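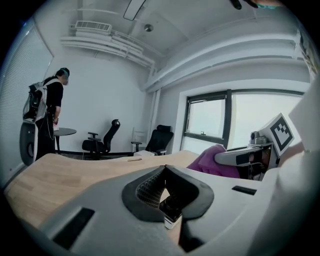 The desk in Handthorpe, where the indexing gets done.

We use cookies to keep this site running and to see which pages people read. Accept all / Manage settings

The man who reads the back of the book first

I have a confession to make before we start, which is that I'd never given a single thought to who writes the index. I think I assumed a computer did it, or that the author knocked one out over a wet weekend. So when a friend said I should go and talk to Casimiro Segura, who has been indexing books from his back bedroom in Handthorpe for longer than I've had a driving licence, I said yes mostly because I fancied the train ride. I stayed all morning and into lunch.

He lives at the top of a steep road (bring proper shoes if you ever go) and he had the kettle on before I'd got my coat off. He's a quick talker with a habit of stopping dead in the middle of a sentence while he looks for the right word, and you learn to wait, as it's usually worth having.

"People think it's a list of words," he said, when I asked him what an index was for. "Any machine can make you a list of words. You type in 'bread' and it gives you every page with bread on it, including the one where somebody says they earned their bread as a clerk. If you're looking up bread, you don't want the clerk."

I said I could see that.

"But then you might want the page with the bakers' strike, and the word bread isn't on that page at all. So somebody has to have read it."

And he does read it, every word, twice. The first time through he only reads. He's allowed a pencil but he tries not to use it. On the second go he starts making entries, and that's the slow bit. A book of 300 pages will take him the best part of a fortnight if it's well written, and a good deal longer if it isn't.

"A muddled book makes a muddled index, and then the author rings up and says the index is muddled," he told me, quite cheerfully. "I've learned to be polite on the telephone."

I wanted to know how anybody ends up doing this for a living, because it isn't something they mentioned at my school. Casimiro was working in the packing room at Petridis, a small firm that did local histories and walking guides, when the woman who usually did their indexes broke her wrist. The book was a history of the canal at Noller and it was due at the printer's. Somebody asked whether anyone in the building could put things in alphabetical order.

"I put my hand up. I was twenty-two and I was sick of parcel tape! I thought, well, I know the alphabet."

It was dreadful, he says. He's still got a copy, and he fetched it down from the landing to show me. Under "Canal" there are 179 page numbers in a row with nothing to tell you what any of them are about. He read a few out loud and then had to take his glasses off and wipe his eyes.

"It's a book about a canal. Of course it's on every page. What was I thinking? You might as well put 'See book'."

The person who took him in hand was Dionysis Pappas, who was then doing all the scholarly indexes for Memach and had a reputation for being frightening. Dionysis had bought the canal book, gone looking for a particular lock-keeper and failed to find him. He wrote Casimiro a letter. It went on for several sides and it listed everything that was wrong.

"I was so upset I couldn't eat my tea," Casimiro said. "Then I got to the bottom, and he'd put his phone number and said I had a good ear for names and would I like to come and learn how to do it properly."

So he did, on the bus after work, all through one winter. They worked on cards in those days, one entry to a card, stored in shoeboxes. Dionysis made him index the same chapter over and over until he stopped putting in things that nobody would ever look up. I asked what sort of things those were, and he thought about it with his head on one side.

"A passing mention. Somebody's aunt who comes to dinner and goes home again. If you send a reader to page 41 and all they find there is an aunt having dinner, they've walked all that way for nothing, and they won't trust you the next time."

I've thought about that aunt a lot since, I must say. I'm now one of those awful people who picks up a book in a shop and goes straight to the back pages to see who's been let in.

Cards are long gone. He works on a computer like everybody else, with a program that does the sorting and catches him out if he's spelt a name two ways. He doesn't miss the shoeboxes, much as I wanted him to. He dropped one down the stairs once, from M to R, the night before a deadline, and his late wife came home from her shift to find him sitting on the bottom step with the whole lot in his lap.

"She made me a sandwich and started on the Rs," he said.

We had a bit of a wander then through the things he's worked on. There have been cookery books, which he loves, though he says they're the hardest of all. I'd have guessed law or medicine! But a cook in a hurry has flour on their hands and half a cauliflower to use up, and they might look under cauliflower, or under cheese, or under soup, or under whatever their mum used to call it. Every recipe needs to be findable by at least a handful of doors, as he put it, and the publisher has generally given him too few pages to fit them in.

"They always say, can you cut it by a third? And I say, which third of your readers don't you like?"

I asked whether he really says that. He said he says it to the cat, and then he cuts it by a third.

Biographies come next in order of trouble. The difficulty there is the person the book is about. You can't put everything under their name or you've got the canal all over again, but you can't leave them out either, so you end up making a sort of miniature life in the back pages, with headings for childhood and illness and money and quarrels. He enjoys quarrels. He once did a memoir by a retired conductor in which the author had clearly been trying to be fair to everybody, and it was only when Casimiro put the entries together that he noticed how many of them came under "rows with". The author wanted it changed to "disagreements". They settled on "differences".

Are there jokes in indexes, then? I'd been hoping so. He looked a bit shifty.

"There might be one or two. You mustn't overdo it. It's somebody else's book. But if you've been alone with a history of drainage since August, and you see a chance, well." He wouldn't tell me where they are. He did say that in one of the walking guides, if you look up "Short cuts, alleged", you'll be sent to "Bog".

I did feel I ought to ask about money and about whether the job will still be there in a few years. He was more relaxed than I'd expected. The pay has never been good, he said, and it comes late. Some of his old publishers now do without an index altogether, or run the text through something and print whatever comes out, and he can always tell. He isn't cross about it so much as puzzled.

"They spend years writing a book. Years! And then they won't pay for the handle on the door."

He's taking on less these days, by choice. His eyes get tired by mid-afternoon, so he starts at seven, works until he's hungry, and spends what's left of the day in the garden or walking down to the library, where he has been quietly correcting the index to the town's own history in pencil. The librarian knows. She bought him the pencil.

Dionysis still rings. He's well into his nineties and has gone rather deaf, so the calls are mostly him shouting about what he's been reading, and whether the index was any good. They've been friends for so long that neither can remember who owes whom a lunch. When Casimiro finished a big history of market gardening last year he sent him a copy, and waited, and heard nothing, and began to feel twenty-two again.

"Then he phones. He doesn't say hello, he never has. He says, 'Leeks. Very good on leeks.' And he puts the phone down."

By this time we'd moved on to soup (not leek, sadly) and I asked whether he could read for pleasure any more, or whether it had been ruined for him. He told me he reads novels, nothing but novels, because they don't have indexes. Then he stopped dead, the way he does, and I waited.

"I did do one for a novel once. Just for myself. A long one, a family thing, all cousins. I couldn't keep them straight."

I asked if I could see it and he went pink and said it was only rough. But he did go and find it, and he'd done it beautifully, all the cousins in their places, with the weddings and the lawsuits listed underneath. There was an aunt in there as well. She had a whole line to herself, so I suppose she must have done more than come to dinner.

I missed the train I'd meant to catch and got the 2 o'clock bus instead, with a borrowed copy of the canal book in my bag. I've had a good look and I can't find the lock-keeper either.

Contact us | Privacy | © All rights reserved. Please ask before reprinting. | Back to top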